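# Rutden Cellar Register: Frequently Asked Questions

Last revised 11 August 2019

These answers cover the public part of the Rutden Cellar Register: what is in it, how entries are made, and how to order, collect and store wine from the listed growers. Growers who want to submit records should read the separate submission notes first.

## General

**What is the register?**

A list of wines made from grapes grown in the Rutden valley and on the two slopes above Plakura. Each entry gives the grower, the parcel, the grape, the harvest year, the bottling date and the basic lab figures. It does not give scores or tasting notes.

**How many entries does it hold?**

282 wines from 86 growers. Wines that are sold out stay in the register and are marked "closed."

**Is every wine in the valley listed?**

No. Listing is voluntary. A wine also has to be made from at least 85 percent valley fruit, and the grower has to supply a parcel number. Several larger cellars buy fruit from outside the valley and do not meet the first condition.

**Does a listing mean the wine is good?**

No. It means the origin has been checked against the harvest slips and that the lab figures were measured on a bottled sample.

## Reading an entry

**What does the parcel number mean?**

The first two letters are the slope (PL for Plakura, TR for Tridstead, RU for the valley floor). The digits are the land registry number. A letter at the end shows that the parcel has been split between owners. PL numbers with a trailing "x" are old plantings that were recorded before the land registry was redrawn, and their borders are not exact.

**What is the difference between "picked" and "received"?**

"Picked" is the day the fruit was cut. "Received" is the day it was weighed at the cellar. For most growers these are the same. A gap of one day is common on the Tridstead slope, where the upper road is closed to trucks after dark. A gap of two days or more is flagged in the entry.

**Which lab figures are shown?**

Alcohol by volume, total acidity (as tartaric acid, in grams per liter), residual sugar, volatile acidity, pH, and free and total sulfur dioxide at bottling. Free sulfur dioxide drops after bottling, so a bottle opened two years later will not match the entry.

**Why does the alcohol figure differ from the one on the label?**

Labels are allowed a tolerance and are often printed before the final blend is settled. The register shows the measured value to one decimal place. If the two differ by more than the legal tolerance, the entry is held back until the grower has replied.

**What does "dry" mean in the register?**

Residual sugar of 4 grams per liter or less. The legal definition lets a wine carry more sugar if its acidity is high enough. The register does not use that allowance, so a few wines labeled dry are entered here as off-dry.

**What is "Adjei"?**

Adjei is the local name for a late white grape grown mainly on the limestone above Plakura. It ripens two to three weeks after the other whites and keeps its acidity in warm years. Older records spell it in at least three ways. The register uses one spelling throughout, and a search for any of the older ones will return the same results.

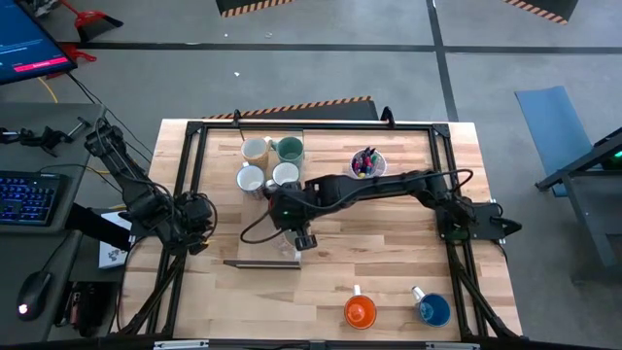

Adjei is usually bottled on its own. Where it is blended, the entry lists each grape by share of volume, largest first. Shares under five percent are grouped as "other." Field blends, where the vines are mixed in the row and picked together, are marked FB and carry no shares.

**Some older entries have no pH. Why?**

pH was added to the required figures later than the others. Growers were not asked to go back and retest closed wines.

**What does "unfined" or "unfiltered" mean in the notes column?**

Both are statements by the grower and are not tested. Unfined means no agent such as bentonite or egg white was used to clear the wine. Unfiltered means it was bottled without passing through a pad, membrane or earth filter. A wine can be one and not the other.

## Ordering and collection

**Can I buy through the register?**

No. Each entry has the grower's contact details. Prices are set by the grower and are not shown.

**Is there a minimum order?**

This depends on the grower. Most sell by the case of six. Some small cellars sell single bottles at the door but will not ship fewer than twelve.

**Can I collect from several growers in one place?**

Yes, at the Tridstead depot, if each grower has agreed to deliver there. Arrange it with the growers first. The depot does not take orders, and it will not release a case without the slip number from the grower.

**How long will the depot hold a case?**

Fourteen days from arrival. After that the case is returned and the grower may charge for transport. In June the period is seven days, as the space is needed for empty glass ahead of the summer bottling.

**Do growers ship abroad?**

Some do. Look for the "EX" mark. Duty, import permits and labeling rules in the receiving country are the buyer's responsibility.

**A bottle arrived broken or leaking. What should I do?**

Keep the carton and all the packing, photograph the damage and write to the grower within three working days. The register has no part in claims.

## Visiting

**Are the cellars open to visitors?**

Entries marked "V" accept visits by appointment. An entry without the mark should be read as closed to the public, even if there is a sign on the road.

**When is the worst time to come?**

Harvest, which runs from the end of August to the middle of October depending on the slope. Many growers do not answer the phone during those weeks. E-mail is more reliable, but replies can be slow.

**Can I get from Plakura to Tridstead on foot?**

Yes, by the ridge path. Allow two and a half hours. There is no water on the route and little shade before the Tridstead end.

## Storage

**At what temperature should the wines be kept?**

Between 10 and 14 °C, with as little change as possible. A steady 16 °C is better than a store that moves between 8 and 18 °C over the year.

**Do the bottles need to lie flat?**

Those under natural cork should. Screw caps and glass stoppers can be stored either way. The closure is given in the last column of each entry.

**There are crystals in the bottle. Is it faulty?**

The crystals are almost always potassium bitartrate. They form when wine that was not cold-stabilized is kept at a low temperature. They have no taste and do no harm. Stand the bottle upright for a day and pour slowly. Adjei throws more crystals than the other local whites on account of its acidity.

**How long will a given wine keep?**

The register does not publish drinking windows. Acidity, pH and total sulfur dioxide give some guidance, but storage after sale matters more than any of them.

## Corrections and data

**I found an error. How do I report it?**

Use the correction form and quote the entry number. State the field, the value shown and the value you believe is right, and attach a source. A photograph of the back label is enough for bottling dates and closures. Lab figures can only be changed on the basis of a new report from an accredited lab.

**How long does a correction take?**

Ten working days if no reply is needed from the grower. If one is needed, the entry is marked "under review" and stays visible in its old form until the matter is settled.

**Can I download the full register?**

Yes, as a CSV file, updated on the first of each month. Text is in UTF-8 and the decimal separator is a point. The notes column is cut at 4000 characters. Entries with longer notes have to be read on the site.

**May I reuse the data?**

For private and research use, yes, with the register named as the source. Shops may quote single entries in full. Quoting only part of an entry, such as the parcel without the lab figures, is not permitted.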